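Liquidificador Gidell - o que uso nos meus sumos

Já passei por vários liquidificadores e este foi o primeiro que ficou em cima da bancada em vez de ir parar ao armário! O copo é grande, dá para 2 doses bem servidas, e as lâminas tratam da couve crua sem deixar aqueles fios chatos que se colam aos dentes. Eu meto primeiro o líquido, depois as folhas, e só no fim a fruta congelada - 50 segundos na velocidade máxima e está pronto.

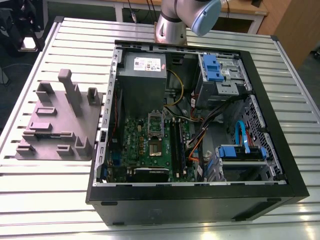 Torre deitada na bancada, sem a tampa lateral

Tem 7 velocidades (confesso que uso três) e um modo de impulsos que dá imenso jeito para húmus e manteiga de amendoim. Com a beterraba convém cortar em cubos pequenos, que ela é teimosa. Para lavar, água morna, uma gota de detergente e 30 segundos a trabalhar. O vedante da tampa sai com os dedos e vende-se à parte na Lehner, caso o percam como eu.

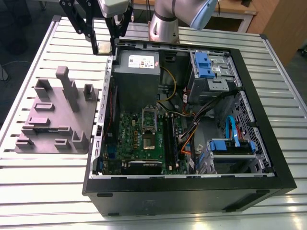 Fonte de alimentação e placa-mãe verde

Barulho? Faz, claro, e de manhã cedo fecho a porta da cozinha.

Comentários

"Comprei em julho e continua impecável, faço sopa fria todas as semanas."

"O copo pode ir à máquina? No meu manual não diz nada."

"Tinha um Roltel e a diferença na couve é enorme!"

Artigos relacionados
Espremedor lento Girkden
Copo de viagem Lehner
Varinha mágica Roltel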